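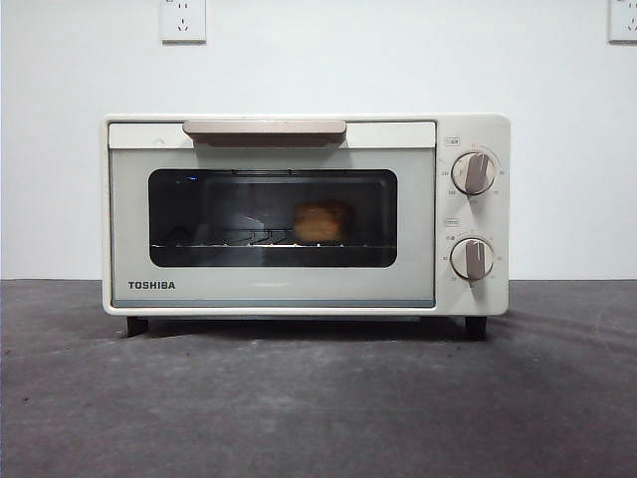
The Toshiba toaster oven on the worktop at Cloritz

Progress report to the Arkik Fund
Lernuseck Community Food Project
8 July 2021

What a quarter it has been! When we last wrote, the Minja lunch club was still an idea and a borrowed set of keys. We have now served 819 lunches, and the cooking sessions at Cloritz are full every week (the first one filled before the posters were even up).

Lunch club
We opened with 5 tables and a very short menu: soup, bread, fruit and one hot pudding. The lentil and lemon soup has been the runaway favourite, and several people have asked for the recipe, so we printed it on the back of the June newsletter. 253 households now get the newsletter by post or through the door. We would love to offer a second sitting in the autumn, but the hall is let to the dance school in the afternoons and we are still talking to them about swapping hours.

Cooking sessions
Glykeria Tzavaras leads these and has been a joy to work with. She keeps everything to small-kitchen cooking: baked eggs, stuffed peppers, cheese pies, flatbreads with whatever is left in the fridge. Two of the people who came in the spring now help her with the beginners' group. The sessions on reading food labels were quieter than we hoped, and we plan to fold them into the cooking instead.

Spending
We have spent £2224 of the grant so far, mostly on ingredients, hall hire and food hygiene training. Printing went over budget and travel came in under. We would like to move the unspent travel money across to printing, if you are happy with that.

Next quarter
The garden beds at Lernuseck should give us beans, courgettes and far too much chard. Please come and have lunch with us when you can. The revised budget sheet will follow by email.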